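Check (textile pattern)

A check is a textile pattern formed by bands of color that cross at right angles. In woven checks the bands run along both sets of yarn in the cloth, and the crossing of the two sets produces squares or rectangles. In printed checks the same geometry is applied to the surface of a finished fabric. The term covers a large family of designs, from the plain two-color gingham to multi-stripe layouts usually called plaids in American usage.

Checks are among the oldest patterned weaves. They can be made on the simplest looms, require no figured mechanism, and depend only on the order in which colored yarns are placed in the warp and inserted in the weft.

Contents
1 Terminology
2 Structure
3 Setting out the warp
4 Weaving
5 Common types
6 Color interaction
7 Finishing and shrinkage
8 Matching in cut goods
9 Household uses
10 Care
11 See also

Terminology

Warp yarns, also called ends, run the length of the cloth and are held under tension on the loom. Weft yarns, also called picks, run across the width and are inserted one at a time. The two finished side edges of the cloth are the selvages.

The smallest unit of the pattern that repeats without change is the repeat. A check has a warp repeat and a weft repeat, which may differ in size. When the color order is the same in both directions and the count of ends and picks per inch is equal, the check is said to be square or balanced. A balanced check looks the same after a quarter turn only if the color order also reads the same forward and backward.

In American English, "plaid" is a general word for checks with several colors or several widths of stripe. In Scotland, a plaid was originally a length of cloth worn over the shoulder, and the pattern is called tartan. Weavers' manuals tend to reserve "check" for simple layouts and "overcheck" for a second, wider grid of thin lines laid over a base pattern.

Structure

Most checks are woven in plain weave or in a 2/2 twill. In plain weave each pick passes over one end and under the next. Where two different colors cross, the eye blends them into an even, speckled intermediate tone. In a 2/2 twill each pick passes over two ends and under two, with the sequence shifted by one end on each row, and the mixed areas show fine diagonal lines.

For a check with n colors in the same order in both directions, there are n areas of solid color and n(n - 1)/2 distinct mixtures. A layout in two colors therefore gives two solids and one mixture, while a layout in six colors gives six solids and fifteen mixtures. This rapid growth is the main reason that complicated plaids can look crowded even when the yarn palette is small.

A color order may be symmetrical or asymmetrical. In a symmetrical order the stripes reverse at two fixed points, called pivots, and then run back in mirror sequence. In an asymmetrical order the stripes run in one sequence and then begin again from the start. Asymmetrical checks have a clear direction and are harder to match at seams.

Setting out the warp

The warp order is written as a list of colors with a number of ends for each. A list of this kind is known as a warping plan or color draft. The total number of ends is found by multiplying the ends per repeat by the number of repeats, then adding any ends needed to finish the pattern evenly at the far selvage, along with the selvage ends themselves.

As a worked case, a cloth with a repeat of 145 ends and a balancing section of fewer than 145 ends might need 2735 ends in all. Eighteen full repeats account for 2610 ends. The remaining 125 are divided between the balancing section and the two selvages. Without the balancing section, the cloth would start on one color and finish on another, and panels sewn side by side would show a break in the pattern.

Errors made at this stage run the full length of the cloth. A single end out of place in a solid area appears as a hairline stripe. Checking is normally done at the lease, where the ends can be seen one by one, and again after the ends have been drawn through the reed.

Weaving

Each change of weft color requires a new package of yarn to be brought into use. On hand looms the weaver puts down one shuttle and picks up another. Early power looms with a single shuttle box could weave stripes in the warp but were limited to one weft color, and drop boxes were added so that several shuttles could be kept in reserve and raised or lowered into line. On modern rapier looms, a color selector presents the required yarn to the rapier at each pick.

The Vodeck selector is a mechanical type once found in smaller mills. It used a chain of pegged bars, each bar standing for a fixed number of picks, and could handle up to six weft colors. Its main drawback was that every stripe had to be a multiple of 2 picks, as the shuttle had to return to its own side before a change was made. Designs prepared for the Vodeck are recognizable by the absence of odd-numbered weft lines.

Weft spacing must be held constant if the check is to come out square. A take-up motion that advances too quickly lengthens the blocks, and one that lags shortens them. Mills check this with a template laid on the cloth while it is still under loom tension — a different template is used once the cloth has relaxed.

Common types

Gingham. Two colors, one usually white, in stripes of equal width. The result has solid colored squares, white squares, and squares of the half tone.

Tattersall. Thin lines in one or more colors forming an open grid on a light ground.

Windowpane. A wide grid of single thin lines, often on a dark ground.

Houndstooth. Four dark and four light yarns alternated in both directions and woven in a 2/2 twill, which breaks the edges of the squares into pointed shapes.

Madras. A light cotton plaid in irregular, often bright stripes. Early versions were made with dyes that ran in washing, softening the edges of the stripes.

Tartan. A wool twill check, normally symmetrical, with the same order in warp and weft.

Limstead check. A mill pattern with an uneven repeat in which one broad band is flanked by narrower blocks of contrasting color. It was sold mostly as blanket and cover cloth.

Color interaction

The appearance of a check depends on viewing distance. Close up, the mixed areas are seen as separate points of each yarn color. Farther away the points blend, and the mixture takes a value between the two. Yarns of opposite hue, such as red and green, blend to a dull brown or olive, while yarns close in hue keep their strength.

Thin lines of a dark or very light color are used to separate neighboring bands. A line of two to four ends between two strong colors reduces the apparent bleeding at the edge. It also gives the eye a fixed reference, so that small faults in stripe width are more easily noticed.

In her survey of striped and checked cottons, published Aug 9, 2018, Filipa Seixas sorted patterns by the share of the cloth taken up by mixed areas. Her sample from weaving workshops near Cáceres showed a preference for broad warp bands and narrow weft bands, giving cloth that reads first as a stripe and only second as a check. She linked this to the cost of weft changes on looms with few shuttle boxes.

Finishing and shrinkage

Cloth relaxes when it is taken off the loom and again when it is first washed. Warp and weft seldom shrink by the same amount. A check woven square on the loom will usually finish slightly short in the warp direction, and the designer allows for this by adding picks to each block. Nearly 6 percent is a common allowance for plain cotton in the warp.

Skew and bow are the two distortions most visible in checked cloth. In skew, the weft lines run straight but at an angle to the selvage. In bow, they curve across the width. Both arise when wet cloth is pulled unevenly, and both are corrected on a stenter frame, which holds the selvages on pins or clips while the cloth dries. The Flitar gauge, a clear plate with a ruled grid, is laid against a weft line to read off the error at the center and at each edge.

Matching in cut goods

Checked cloth is cut so that the lines meet at the seams. This calls for additional fabric, commonly one extra repeat for each panel. Symmetrical checks can be matched with the panels turned end for end, but asymmetrical ones must all be laid in the same direction.

Household uses

Checks are widely used for tablecloths, blankets, curtains, and bed covers. The grid helps the user fold and hang the cloth straight, and a varied pattern hides small stains better than a plain one. Large repeats suit flat, open surfaces — small repeats are favored for cushions and napkins, where a large repeat would be cut through before it was complete.
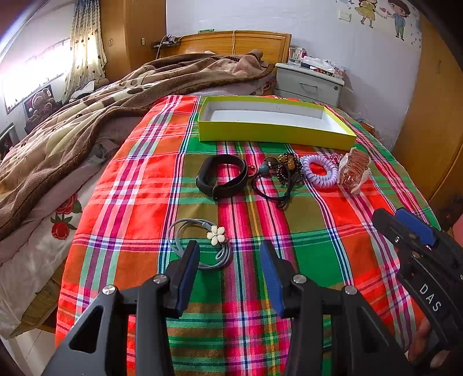 Care

Yarn-dyed checks are generally more resistant to fading than printed ones, as the dye reaches through the yarn. Dark reds and navy blues are the colors most likely to bleed onto white lines, and a first wash in cold water is usual. Drying under light tension along the warp keeps the blocks in shape. Ironing is done parallel to the stripes, since movement on the bias pulls the grid out of square.

See also

Color-and-weave effect
Stripe (textile pattern)
Twill
Yarn dyeing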